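Duarte Prata
29 June 2024

Some notes on the Gritcombe season now that it's over. Football, second tier of the regional league, 14 games. Thread.

Gritcombe lost five games. In four of them they were ahead or level at the half. I went back through the play sheets to see where those games got away.

The short answer is third down. In the first half they converted at a decent rate all year. After the break they kept calling the same short passes to the left side and teams sat on them. Dreken did it first, in week three, and everyone else had the film after that.

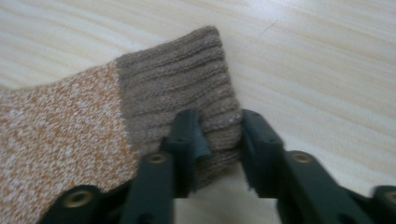
Offense

Beatriz Seixas took every snap at quarterback and finished with 1,901 passing yards. That is a good number for this league. It would be higher if the receivers had held on to the ball in the Kermani game, when it rained from the second quarter on.

The running game was thin. Ans Van Loon carried most of it until she hurt her ankle at Waltisell. She missed the next two and came back too early. Her yards per carry dropped and the coaches went away from the run completely.

When you can't run, the play fake does nothing. You could see linebackers drop straight into coverage without looking at the back. Seixas was sacked more in the last month than in the rest of the season put together.

The line got blamed for that. I think that's unfair. They were blocking on passing downs that everybody in the park knew were passing downs.

Defense next. This was the better unit and it held up longer than it should have. Against Dreken the second time, they were on the field for most of the fourth quarter and gave up one field goal. Gritcombe lost by two.

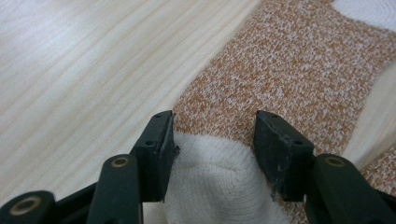 The tackling in open space was solid all year. What hurt them was field position. Too many drives against them started near midfield after a short punt, and a tired defense can only hold so many of those.

Duarte Leitão runs the defense and his contract is up. Waltisell have an opening. I have no information on whether he is talking to them. I would keep him.

For next year: a second running back, a punter, and a different plan on third and four. Practice starts again in January, with room for 30 on the squad list.

Someone asked about the kicker. She was fine. She made everything inside 30 yards and was rarely asked to try from farther out.

I'll do Kermani next, once I have the sheets for their last two games.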